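The panel at Predmont, and other things I should have charged for

I have been wiring control panels for long enough to know that "it just needs a quick look" means bring sandwiches. So when Eimear Rafferty rang from the Predmont bakery to say their proving line was stopping by itself every night at ten past two, I packed a lunch and a dinner.

The panel was built by a firm called Rajput, who did lovely work and then went out of business, possibly from doing lovely work. Every wire had a ferrule and a number. None of the numbers matched the drawings. Harsh Tiwari, who looks after the site on nights, had been keeping his own list in the back of a diary, and it was better than anything in the official folder.

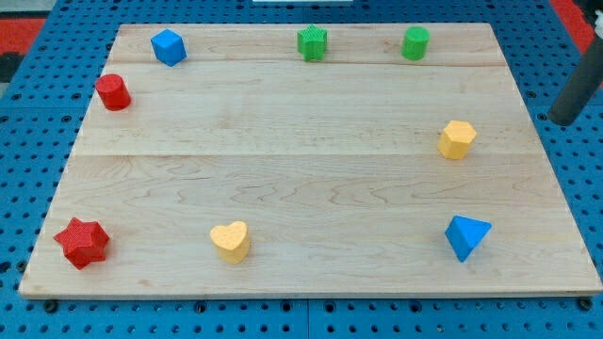 We checked the obvious things first. Supply was fine, the drive was fine, and the emergency stops all did what they should. The controller's fault log was full of the number 255, which the manual listed as "other". I admire the confidence of that.

By midnight I had tightened 70 terminals and found 3 loose ones, none of them guilty. Harsh made tea. At ten past two the line stopped, right on time, and I heard a relay drop out in the other cabinet – the one everybody had told me was spare.

It was an old time switch. Someone had set it up years ago to shut the line down for a nightly wash, then the wash moved to mornings and the switch stayed behind, still doing its job for around 16 seconds a night.

I took it out, marked up the drawings and sent the invoice in September. Eimear has queried the sandwiches.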